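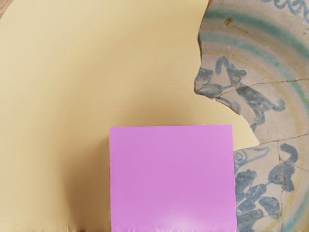
Sevim Özkan swears by two thin coats of glaze over one thick one, and after 24 test tiles I'm with her! Start with a bisque piece and wipe it down with a damp sponge. Sand any rough spots first (400 grit is plenty). Stir the glaze well, load a soft fan brush and pull long strokes in one direction. Wait until the shine goes off, then brush the second coat crosswise. Keep the foot bare. I love this part – colors you'd never guess from the jar! Leave it overnight before firing.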